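Grocery chain Kobzar puts shelf robots on the day shift

Shoppers at one Kobzar supermarket will share the drinks aisle with a two-armed robot from Friday, when the chain moves its trial of the machine out of the stockroom and into opening hours.

The robot is made by Tumach and runs on software from Revemik. It has two jobs in the store. The first is picking online orders into a regular shopping basket. The second is straightening shelves after the morning rush, pulling bottles forward and returning items that customers have left in the wrong place.

Kobzar says the machine worked overnight for 3 months before the change. It handled almost 2000 items in that time, most of them bottles and boxed goods. The company did not say how many were dropped, but said the robot stops and calls a clerk when it loses its grip on something.

Speed is still the main problem. A trained clerk fills a typical small order several times faster, according to the chain. The robot slows down most when bottles stand close together, when labels face the wall, or when a product has been moved since the last stock check. Soft bags of salad and loose fruit are left to staff for now.

Tumach says basket work has turned out harder than shelf work. A basket swings when it is carried, and the robot has to keep one hand on it while the other reaches for the next item. The company changed the fingers on both grippers during the winter and says the new ones hold a basket rim more firmly.

Kobzar has not bought the robot. It pays Tumach a monthly fee, which neither side would disclose. The chain said no store jobs will be cut during the trial and that clerks on the day shift have had training in how to pause the machine and move it out of the way. A stop button is fitted on its back.

The drinks aisle was chosen for the first daytime runs because the packages there are fairly uniform and the store keeps 290 different bottled products in stock. Cola, lemon-lime soda and tea can sit side by side on one shelf, and the software has to tell them apart by cap, label and color.

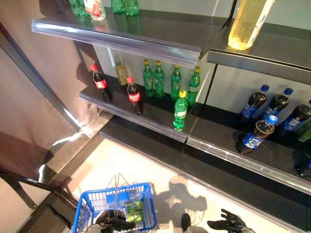
Home version further off

A rival firm, Nultora, is working on a robot for household chores such as loading a dishwasher and putting away groceries. It plans to place 5 test units in homes but has not set a date. The company said kitchens are harder than stores, as no two are laid out alike and few people keep things in the same spot from week to week.

Kobzar will review its own trial in April.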